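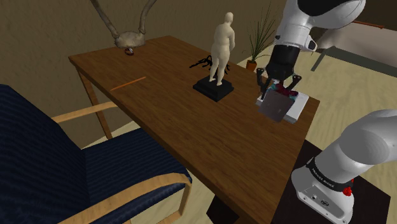 Estness publica Urna 9, con planificación de agarre sobre mesas desordenadas y validación íntegra en simulación

Bidholm, 2026-04-03. Estness anuncia la disponibilidad de Urna 9, nueva versión de su software de percepción y planificación de movimiento para brazos manipuladores. La versión sustituye el planificador secuencial de las ediciones anteriores por uno que resuelve en una misma consulta la pose de agarre, la trayectoria de aproximación y la retirada.

El cambio afecta sobre todo a las tareas en entornos domésticos, donde los objetos se apoyan unos en otros, sobresalen del borde de la mesa o comparten superficie con piezas altas y de contorno irregular. Urna 9 representa estas últimas mediante campos de distancia con signo calculados a partir de la malla, en lugar de cajas envolventes. Una estatua sobre peana o un objeto ramificado dejan así de bloquear un volumen muy superior al que ocupan.

El módulo de percepción segmenta objetos delgados y planos, como libros o paneles, y estima por separado la inclinación de cada uno cuando están superpuestos. Si la confianza de la estimación queda por debajo del umbral configurado, el planificador no ejecuta el cierre de la pinza y solicita una segunda observación desde otra pose de muñeca.

Validación

La validación se realizó con Lacroix, el generador de escenas de la compañía. El conjunto de pruebas consta de 2.000 escenas interiores simuladas, con variación de mobiliario, materiales, iluminación y distribución de objetos sobre la mesa. Cada escena fija la base del brazo junto a la superficie de trabajo y limita a 20 segundos el tiempo total de planificación y ejecución. El presupuesto de cálculo por consulta es de 300 milisegundos; las consultas que lo superan se contabilizan como fallo, aunque devuelvan una trayectoria válida.

Los ficheros de escena, las semillas de generación y los registros de colisión se distribuyen con el paquete. Los resultados publicados corresponden exclusivamente a simulación. Los ensayos en hardware comenzarán en septiembre en el laboratorio de Bidholm y se documentarán por separado.

Compatibilidad

Urna 9 mantiene la interfaz de control de la versión anterior. Los archivos de configuración de pinza deben regenerarse con la herramienta de conversión incluida, ya que el nuevo formato almacena la geometría de cada dedo como cuerpo independiente. Las escenas creadas con ediciones previas de Lacroix se importan sin modificación, salvo las que definan obstáculos mediante cajas envolventes, que se cargan con un aviso.

La actualización está disponible para todos los clientes con contrato de mantenimiento vigente. Las notas de versión y la documentación técnica pueden consultarse en el portal de soporte de Estness.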